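Subject: Re: [fostonstead-parents] supply list for fall, and the shared bins question

Sorry for the slow reply, been at work all day and only getting to the list now. Answering the bins thing plus a few others in one go.

On May 2 in the evening somebody wrote:

> Hi all, we're moving to Fostonstead over the summer and I've got two
> starting at the elementary. The supply list is longer than the one at our
> old school by a lot. Does everything on it get labeled and stay with the
> kid, or does it go in a shared pile? And is the Tetbridge box order worth
> it or should I just shop myself? Also what is a "desk caddy" and do I
> really need one at home too. Thanks, new and a bit lost

Welcome! It's a good school, the list looks scarier than it is.

Shared or not depends on grade. K through second, nearly everything goes in the shared pile. Glue sticks, pencils, crayons, tissues. Don't label those, teachers just have to peel it off. Third and up keep their own, so label all of it, including each marker if you can stand to. Mine came home one year with somebody else's entire pencil case and we never did find ours.

Things to label no matter what grade: scissors, headphones, lunch box, water bottle, jacket. Esp. the jacket.

Tetbridge box — we did it twice. Upside is it shows up at school and you do nothing. Downside, you pay 23 dollars for stuff you half own already, and the year we got the upper grade box the folders were the thin paper kind and were dead by Halloween. If you're moving house in July I'd say just order it and be done. Otherwise wait for the sales, the store on Ayala Street puts school stuff out early and they'll let you return unopened packs.

The caddy is for home, it's on the list as "suggested" and you can skip it. But I'd get one. Any tray thing with levels works. Ours was on the kitchen table for a year and homework went from a nightly hunt for a sharpener to something close to normal. Small stuff goes at the bottom, the things they grab every day up top, and don't overfill it or it turns into a junk drawer you can see.

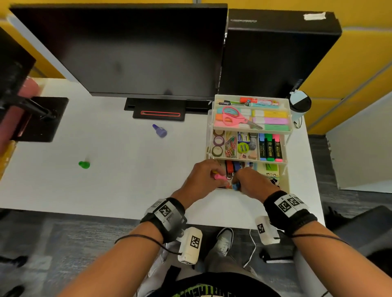

Do the kids need their own stapler for school? Leave it at home, every classroom has one and the teachers would rather hold on to it themselves.

Binder clips are fine to send, they get used for the reading packets. Same with highlighters from third grade on. They ask for yellow but I've never heard of a kid being sent home over a pink one.

Other stuff not on the list that I wish I'd known:

Indoor shoes. Some teachers ask, some dont. Wait for the welcome email before you buy.

Headphones not earbuds. The cheap ones are fine. They will break by spring anyway, so buy two pairs when they're on sale and hide one.

The planner is given out by the school, so skip it even though it's on the printed list. That line has been wrong for ages. I emailed the office and got a nice reply and then the same list came out again.

Druvari notebooks — the list names that brand for fourth grade but any wide ruled with a stiff cover is ok. We asked. What matters is that the pages don't tear out, the teacher collects them.

And if the whole thing is too much, there's the supply closet by the front office. It's for anyone, you don't fill in a form, you just ask. People donated more than 2000 items last fall so please don't feel weird about using it. If you have extras after you unpack, that's where they go too. Unopened only for glue and paint, anything goes for binders.

Meet the teacher is usually the last week before school starts, you carry it all in then. Bring a big bag, not the paper kind. Parking is awful after 4 so come early, or leave the car by the library and walk.

I've got about half a carton of composition books in the garage if anyone wants some, 20 of them at least are clean. Reply to me off list pls, not to everybody.

ok thats all I have, dinner is burning

— a third grade and fifth grade parent, over by the library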